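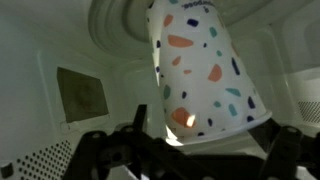

Lanex gripper kit for microwave jobs, worth the money?
Posted 30/08/2020

Hi all! I'm looking at the Lanex two-finger kit for the arm in our break room setup (we want it putting paper cups in the microwave and taking them out again, nothing fancy). The quote came back at $1175 with the wrist camera included, and my boss nearly fell off her chair. Mine would be working inside a pretty small cavity, so I'm worried about the fingers being too chunky, and about it squashing the cups. Has anybody lived with one of these for a while? Is the Garnthorpe one any better?

Fenna Verstraete

Had ours since October last year and I'd buy it again. Paper cups are fine once you turn the grip force down. It goes from 1 to 13 and we sit on 4, at 9 you get a crumpled cup and a puddle. The bigger headache is tilt. If the wrist comes in low, the cup tips and the base ends up against the ceiling of the microwave, so teach your path with an empty cup and go slow! I also added a waypoint just outside the door, which helped heaps. The camera is a bit murky inside the cavity with our lights off, but you can still make out the rim, and that's all I ever look for. Don't run the microwave with the gripper in there, obviously. I've got the door switch wired to the arm's stop input.

Clodska

garnthorpe is cheaper but you pay extra for the camera so same thing in the end

Brøndum

I'd ask Lanex for the slim fingers before you order. They cost a bit more and mine took ages to arrive, but they're much nicer in tight spots. Can't comment on the camera, I bought mine without.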